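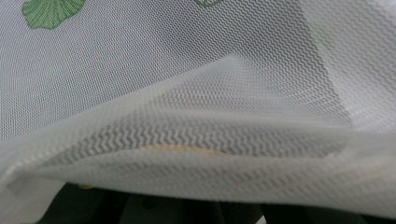 SOTDEN WORKSHOP BUILDS A MACHINE TO FOLD CURTAINS, SLOWLY

FLULLBRIDGE (July): The Sotden shared workshop is pleased, and slightly surprised, to announce that Cuda, its home-built curtain-folding arm, has folded a sheer curtain from one end to the other without being rescued.

The project began two winters ago on a bench between the lathe and the kettle. It has so far used up 94 printed parts, most of which were printed again after the first lot cracked. Parts and motors have cost roughly £400, paid by members out of their own pockets. A pair of human hands remains cheaper and does corners better.

Cuda learns from folds made by people, who work through the cloth with a hand-held gripper while its camera records what the fingers are up against. Members have logged 1000 of these folds. Towels came first, then pillowcases, then white mesh with a fine zigzag weave and green ginkgo leaves, chosen by a show of hands in which the towel party lost badly.

Sheer cloth is awkward stuff for a camera. Once the mesh is doubled over, the layer beneath shows through the one on top, and a leaf on the far side can look like a green smudge on the near one. Close to the lens, the zigzags swell into wide grey waves. Early versions of the software took these for an edge and set off after them with great confidence.

"We thought a curtain would be a towel with better manners," said Ute Rathjen, who wrote the gripping software and has unpicked most of the snags. "I have since apologised to the towels."

The current arm runs on Treloar, the workshop's own control program, named after the lane outside. Version 2 closes the fingers more gently and stops when it loses sight of the cloth. Version 1 carried on regardless.

Drawings and parts lists are free to anyone who asks at the workshop. Members will show the arm at work on open evenings in July, from 7 pm. A single curtain takes most of an evening, so visitors may wish to bring a chair.

Press enquiries: Ute Rathjen, Sotden shared workshop, Treloar Lane, Flullbridge. Please knock loudly if the lathe is running.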